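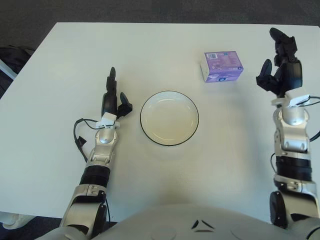
"A plate is a promise that somebody will sit down"

Reiko Sugawara came to Kunham from Nagano when she was 31 years old, with two suitcases and the address of a cousin. Today she leads the evening cooking course at the Studell community school, and she has written a small book about eating alone. I met her in June in the school kitchen, before her students arrived. She made tea and asked me to sit on the side where the sun was not so strong.

Her book is called Table for the Evening. It has 80 short chapters, and most of them can be read while the rice is cooking. I asked her how it started.

"I was living alone for the first time," she says. "In my family we were six people at dinner, always. Then I came to Kunham and I was eating from the pot, standing by the stove. One night I understood I had not sat down for dinner in almost 200 days. I know because I wrote in a diary what I ate, and I went back and looked."

She bought one plate at the market in Burkitz and made a rule for herself. Every dinner had to be put on the plate, and the plate had to be on the table before the food was ready. She kept the rule for one year and missed one evening, when she had a fever.

"So it was 364 dinners," she says, and she is clearly still proud. "Some of them were toast. The toast counts."

I wanted to know if the rule was not a little strict for a person who was already lonely. She thought about this for a while.

"Maybe it was strict. But when I was standing, I finished in four minutes and after that the evening was very long. When I sat, I began to cook better, because I had to look at what I made. I learned to roast carrots. I learned that I don't like my own miso soup, so I called my mother and we argued about it on the phone. It was a good call."

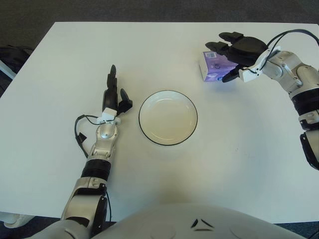 A plain plate, empty on the table.

Her students in Studell are of many kinds. Some lost a husband or a wife, some are young and work late, and one man signed up by mistake and stayed. In the first lesson they don't cook. Everybody brings a plate from home and tells where it comes from.

"People are shy about it, and then they talk for an hour," she says. "One lady had her wedding plates in a closet since many years. She was saving them. I asked her, for which guest?"

The lessons after that are practical. She teaches how to buy half a cabbage and what to do with the other half, how to freeze rice in flat portions, and how to make one chicken last three evenings without getting tired of it. She doesn't like recipes that are only divided by four. An egg cannot be divided so easily, she says, and a small pan behaves in a different way from a big one.

About television during dinner she has no strong opinion. In the book she wrote that it should be off, but she has changed her mind. "In winter I watch the news in Japanese. It is company. I would take out that chapter now."

She is working on a second book, about cooking for two people who don't like the same things. She married four years ago, and her husband does not eat fish.

The plate from Burkitz is still in use. It has a chip on one side, and she turns the chip away from her when she sits down.

The next course in Studell begins in the fall. Students should bring an apron and one plate.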